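22nd February, two-arm cell, handling rules

Good day on the cell with Ashwin! Small, fiddly presentation pieces are brilliant for testing the rules, as any sloppiness shows up straight away.

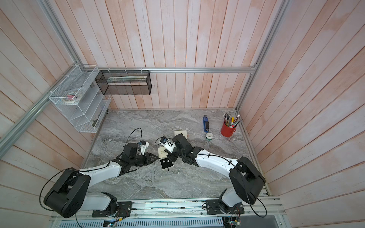
Both grippers working close over the middle of the table, stationery kept to the back right.

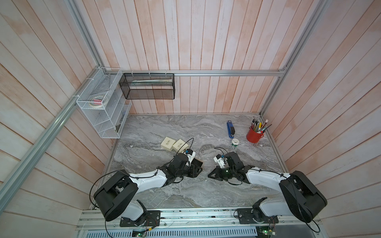 Rules as they stand
1. One arm holds, the other waits until the hold is settled. Never both closing at once.
2. Wrist cable loops checked before each run (we did 17, lovely habit now).
3. Nothing new on the table without a note in here.
4. Speed stays at 70 per cent when the grippers are close. December's sheet still says 57, Deepika to fix.

Ask Annapurna re rule 1 for card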